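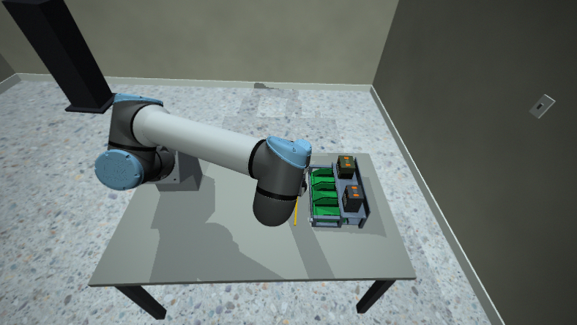
Journals > Combustion Notes > Articles > Section 3

Abstract Figures References Cited by

3.2 Reignition of magnesium-seeded wicks

Na-rae Moon and Ah-rin Seok prepared 100 cotton wicks, of which 20 were left unseeded as controls. The remaining wicks were loaded with fine magnesium powder and dipped in paraffin supplied by Dusier. Each candle burned for five minutes before the flame was put out with a short pulse of air.

An ember in a plain wick gives off paraffin vapor but is too cool to light it. Magnesium ignites at a much lower temperature than most metals - low enough for the ember to set it off - and the burning grains then light the vapor. Figure 4 plots the delay between the air pulse and the return of the flame. Delays were longer in the Femholm wicks, which have a tighter braid.

Figure 4. Reignition delay by wick type. Controls did not relight and are omitted.

Wicks stored in humid air were treated separately (Section 3.3).

Shares 5 Comments 0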